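Piping shrinkage on washable cushion covers

tgilbert_sews
Making covers in a cotton floral with twisted cord piping. 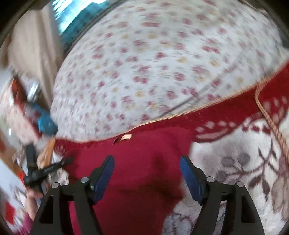 My question is about prewashing. The cotton lost 2 percent in a 40 C wash. The cord is sold by Soriano with no fiber content on the card. If it shrinks more than the cloth, the seam will pucker.

valer227
Cut a 50 cm length of cord, tape both ends, wash it with the fabric, measure again dry. Viscose cord can shrink a lot. Polyester hardly moves.

Tandusness
I wouldn't prewash twisted cord at all. It loses its sheen and the plies open up. Wash the fabric, leave the cord, ease it in with no tension.

valer227
Easing helps with 1 percent. It won't absorb 5. Steam the cord on a flat board if you don't want to wash it - that takes out most of the shrinkage and keeps the twist.

Tandusness
Steam isn't a wash test. I had a viscose cord that steamed fine and still pulled in at the first laundering.

tgilbert_sews
Tested a 50 cm piece, taped ends. 49.5 cm after washing, so 1 percent. Slight loss of sheen. I'll sew it unwashed with a size 80 needle and a zipper foot.

valer227
Go up to a 90 if you're crossing the lip tape twice at the corners.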